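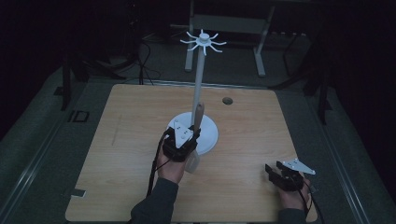
Figure 3. A white mug tree on a wooden tabletop.

4.2 What people asked for in their first month

I went into the Clevora records expecting rent trouble to swamp everything else, and it didn't! We had 2635 support notes from the two offices, Stevlow and Ditstead, and I read a sample of 200 from each (slowly, with a lot of coffee). What kept coming up was setting up a kitchen. Support workers wrote about kettles, about pans, about whether a grant could be stretched to cover a mug tree like the one in Figure 3, with its round flat base and thin curved arms. I'll admit I skimmed past those notes at first. Then I saw that tenants who had talked through a household list with their worker also tended to have more notes about neighbors and visitors, and I went back and coded the whole lot again.

Stevlow and Ditstead handle this quite differently. Stevlow gives out a starter grant of up to $200 and lets the tenant do the shopping, while Ditstead sends people to the Whitelaw furniture store with a voucher. I liked the Stevlow way better going in, so please read my coding with that in mind. The Ditstead notes are shorter too, and I can't tell whether less was going on there or whether workers just had less time to write it down.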